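Zalitow simulation package: is the tabletop clutter scene usable for grasp tuning before the arm arrives?

Asked by Volkan Tatlı in June, viewed 237 times

We have a Zalitow arm on order and bought the simulation package in the meantime. I loaded the stock tabletop scene and left the objects where they spawn.
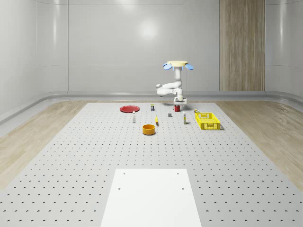

Stock scene, gripper over the red cup.

My grasp script fails on the cup in 53 of 186 runs. Most failures are slips during the lift. Is this a physics setting, or should I expect the same on hardware? Package is the basic license, default solver, no custom meshes.

Answer from Ngan-ling Yeh (accepted)

Check the contact settings first. The basic license ships with a coarse time step, and thin rims suffer for it. Halve the step, raise the friction iterations, and rerun with the same seeds. Our slips on cups dropped to 31 over the same number of runs.

Then check the collision meshes. The visual model is detailed, but the collision shapes are simplified hulls.

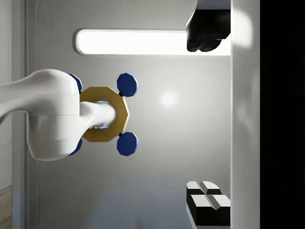

If your hull closes over the mouth of a cup, a finger going inside the rim will be pushed out again. Turn on the collision overlay and look before you change the script. The Flukska add-on replaces the hulls with decomposed meshes. We pay for it and I would buy it again, but the documentation is thin and the installer overwrites your material file. Back that up.

I would not carry grip force values over to hardware. Approach angles and clearances are fine.

Answer from Chun-yin Ng

Same problem here, basic license. I lowered the approach by a few millimeters and most of it went away. Did not touch the solver.

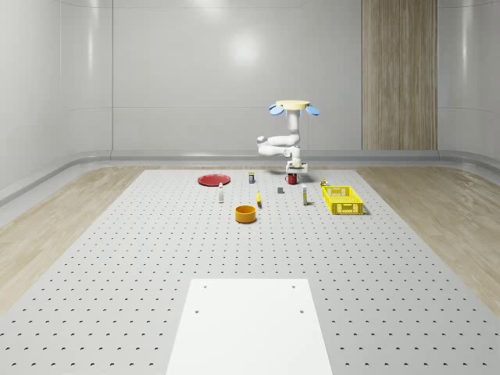 Also randomize the object poses. With fixed positions you end up tuning for one layout. Support told me pose randomization is in the menu under Spawn but mine was grayed out until I restarted.

Comment from Volkan Tatlı

It was the hull. Cup was closed at the top. Still deciding on Flukska.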